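# Dudás Hymn and Prayer Texts: README

June · 2 min read

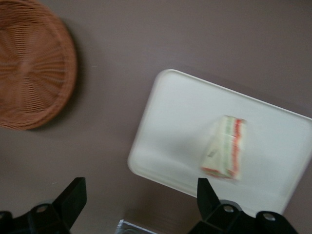

*Round woven basket on a tabletop.*

Hi! I put this little collection together over a few winters of typing, and I finally got it into a shape other people can use. It's the weekly prayer sheets and hymn lists of the Dudás house church network, which began in one living room and grew to 6 home groups before they all started meeting together in the old Premer feed store.

## What you get

- `sheets/` has 400 prayer sheets, one plain text file each
- `hymns.csv` lists 145 hymns, with first line, tune name and meter
- `notes/` is my own scribbling (skip it if you like, it's messy)

The sheets run up to 2,000 words, though most are a good deal shorter than that. The Easter ones are the long ones!

## Where it came from

Almost everything was on paper, in binders, and I typed it by hand. I tried scanning software first and it turned every "thee" into "tree", so that was the end of that. The groups in Udent kept the best records by far. Dretetti joined later and wrote a lot of their own songs, which are marked `local` in the `source` column. If the column is blank I couldn't trace the hymn, and I'd love to hear from you if you can.

## Things to know before you use it

Prayer requests were personal, so I took out names, street addresses and anything about somebody's health. You'll see `[removed]` in those spots. Please don't try to work out who was who.

Spelling is left the way I found it, apart from the hymn titles, which I tidied so they'd sort properly. Tune names are a weak point. Two groups could sing the same words to different tunes and write down neither (I asked, they just hummed at me).

## License

Prayer sheets are free to use for study and worship, and please don't sell them. The `local` songs belong to the people who wrote them, so write to me first if you want to print one.

## Still to do

- Match the Udent sheets to the right season
- Fix the meter for the long hymns
- Type up the last Dretetti binder

Contact · © Dudás Texts · Back to top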